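Street Art and the City, Unit 6: Murals and Permission

In this unit we look at what happens when a city begins to invite painters to its walls. Please read the text on Vellport before the class on Tuesday, and bring your notes.

Vellport was a harbor town with many empty warehouses. The first painters there worked at night and signed only with short tags. Later the port office offered them the long wall on the Droven side, 71 meters, under two conditions: the design must be shown before, and the wall must be painted white again after each season. Some painters accepted this. Others said that a wall with permission is a different kind of work, and they moved to the rail yard.

The crew Brodomance is useful for us because they did both. On the permitted wall they made large figures in flat colors, with clean outlines. In the rail yard the same hands made quick letters, often in only two colors. When you compare, please look at the speed of the line, the size, and from which distance the work wants to be seen.
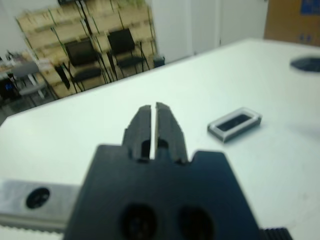
Fig. 6. Two-finger gripper over a white surface.

Terms for this unit:
Tag: a signature, made fast, usually in one color.
Throw-up: bigger letters with a simple filling, done in a few minutes.
Piece: a complete work with several colors and a planned composition.
Buff: to cover or remove the painting. The word is used also for the gray patch that stays.

The Kamata wall is our second case. There the owner of the building asked for the mural, and the neighbors were not asked. It was buffed after nine weeks. Consider who had the right to decide in this case, and if the painter should be informed.

Homework: choose one wall in your own district and write up to 6 paragraphs on it. Use at least two terms from the list. Sketches are welcome, also in pencil.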